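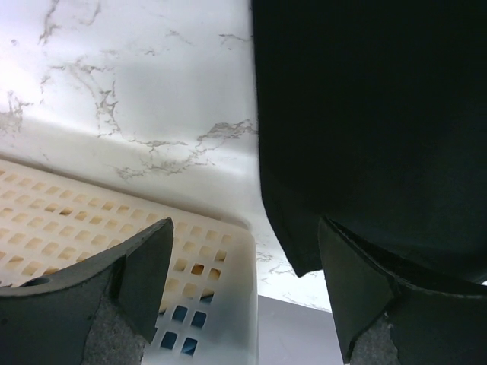 CLARUM, November 14, 2025. The recovery network Clarum will stop using the phrase "success rate" in its leaflets, on its website and in appeals to churches, after an internal review could not find out what the phrase had ever meant. The review took in all three of the network's Christian residential houses, Magagula, Helach and Fonoletti, and it makes uncomfortable reading for people who have given money on the strength of our numbers. It also spends a good many pages on what fills the hours between morning prayer and supper, the dull stuff of a plastic basket and a big piece of dark cloth on a white, grey-veined top, and asks whether any of that does more good than the parts we put in brochures. We do not know. We used to write as though we did.

The review was carried out by Halima Iyamu, who has worked in addiction services outside the church for most of her career and was asked to look at the network's records without anyone from the houses sitting beside her. Her report is published in full today. Nothing has been taken out except details that could identify former residents.

What the records show

Over the period covered, the three houses received 3229 enquiries from people seeking a place, or from relatives asking on their behalf. Of these, 481 led to someone moving in. The rest were turned away, referred elsewhere, put on a waiting list, or simply never heard from again, and the notes do not always say which.

Our publicity has talked only about those who moved in, and mostly about those among them who finished the full programme. A person who left in the second week was not counted as a failure. They were not counted at all.

"If you only ask the people who stayed to the end whether it worked, you will get a very cheerful answer," said Halima Iyamu. "I met former residents whose lives have plainly changed and who put it down to God. I have no reason to doubt them and I did not try to. But a handful of good testimonies told from the front of a church can't tell a frightened mother what is likely to happen to her son."

The report found no agreed meaning for "free from addiction" across the three houses. At Magagula it was taken to mean no known relapse on the day of leaving. Helach asked former residents at a yearly reunion, which people who had relapsed were unlikely to attend. Fonoletti did not follow anyone up until this May.

What will change

From today the following applies in every house.

No percentage will be quoted for recovery, healing or deliverance in any printed or spoken appeal.

Everyone who moves in will be counted, including those who leave on the first night.

Former residents who agree to it will be contacted by someone who does not work for the house they lived in, and they may say no without giving a reason.

A testimony will not be used in fundraising until at least a year after the person has moved out, and the person can withdraw it at any time. Several of the recorded testimonies now on our website will come down because they do not meet this rule.

Staff will not advise any resident to stop prescribed medicine. The report found two occasions when prayer leaders had hinted that tablets showed a lack of faith. Both were dealt with at the time, but quietly, and the families of other residents were never told.
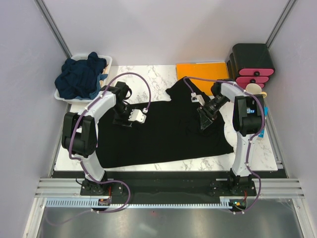

On a marble-patterned table: a laundry basket, an orange folder and a large black cloth.

Testimonies under pressure

The longest chapter deals with the stories themselves. Residents told the review that they had felt a pull to make the "before" darker and the "after" brighter, particularly when speaking to churches that supported the house. One woman said she had been asked whether she could "bring out the prison part a bit more". She had spent one night in a police cell.

Stamatia Gkikas, who lived at Helach and later spoke for the network at church meetings, has agreed to be quoted by name.

"I believe God got hold of me in that house and I'd say so to anyone," she said. "I also drank again four months after I left, and there wasn't a place in the talk for that. So I left it out, and people clapped, and I went home feeling like a fraud. I'm well now. I'd like to be allowed to tell it in the right order."

Her talk, with the missing months put back, will be offered to churches that want it. Two have already said they would prefer a different speaker.

Response from the houses

Not everyone is pleased with the report. Fadi Aoun, who leads the Magagula house, accepts the findings on record keeping but thinks the tone is too cold.

"There's a kind of doubt that helps and a kind that just stands about with its arms folded," he said. "I'll count whoever I'm asked to count. I'm not going to stop telling the men that Christ can change them, and I don't read this report as asking me to. Some people will. I wish it had said so more clearly."

Montserrat Cabello, who chairs the network, said she expected giving to fall.

"We told supporters things we couldn't back up. No one set out to lie, but that is a thin excuse when people are choosing where to send someone they love. If a church decides to give its money to a house with better figures, I'd ask it to find out how the figures were made."

Cost and limits

The review cost £2000, paid from general funds and not from money given for bed places. At that price it could not do everything. Halima Iyamu interviewed 20 former residents, all of whom had kept in touch with a house in some way, so the very people missing from our old figures are largely missing from her interviews too. She says as much on her first page. There was no comparison with people who went through other kinds of treatment or none, and the report does not claim that the houses work. Nor does it claim that they don't.

A second look at the records is planned once the new counting has been running long enough to be of use. No date has been set.

Copies and contact

Printed copies of the report can be had free from the Clarum office or from any of the three houses. Former residents who would like a testimony removed, corrected or added to should ask for Carola Stüber, who handles these requests and does not report to any house leader. Press enquiries should also go to her. Interviews with current residents will not be arranged.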